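# The Joy of a Sorted Tray

I've been taking things apart since I was tall enough to reach my dad's screwdrivers, and putting them back together for a rather shorter time. What changed me wasn't a better soldering iron or a posher multimeter. It was trays.

I know, I know. But hear me out, as I used to be dreadful. My first big rebuild was an old Soveck coin sorter from a closed-down arcade, and I did the whole thing out of one biscuit tin. Screws, springs, coils, bits of wire, half a sandwich at one point. I spent most of February looking for a washer that was stuck to the back of a magnet.

Then I went on a weekend course run by Leandro Retamal, a lovely, slightly terrifying man who fixes pinball tables and ticket machines for a living. He had 26 jobs on his shelves, and every one lived in its own tray with its own lid. He could put his hand on any part in seconds! I went home and threw out the tin.

## Bins round the edge, tray in the middle

My system now is more or less his. Plastic bins are for keeping things, and I like yellow because a dropped screw shows up on it. A steel tray goes in the middle for whatever I'm about to work on. I line it with plain white paper – printer paper is fine – and change it when it gets grubby.

The rule is that parts go with their own kind. Solenoids in one bin, circuit boards in another, wire wherever it won't wrap itself round everything else. You then bring out only what you need for the job. I put the solenoids down with a bit of space between them, so that the leads don't knot, and the boards go face up so I'm not leaning on the capacitors. 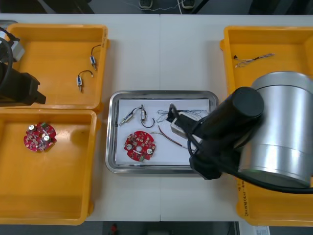
## What to buy, and what not to bother with

You don't need to spend much. My first set of bins was from Pisel and cost me less than a takeaway. They're a bit bendy, but they wash well. The Van Hecke ones are stiffer and stack better, and I've slowly moved over to those. For the metal tray, try a catering shop. A rolled rim is kinder on the fingers, and rounded corners are so much easier to wipe out.

I'd skip the chests with 100 tiny drawers. I had one from Sendero and I could never remember what was where, so I opened every single drawer every single time. Four decent bins got me further.

Do buy a roll of masking tape and a marker, though. Write the machine, the part and whether it has been tested. "Dead?" is a perfectly good label, and I've got a whole bin of those waiting for a rainy Sunday and a fresh sheet of paper.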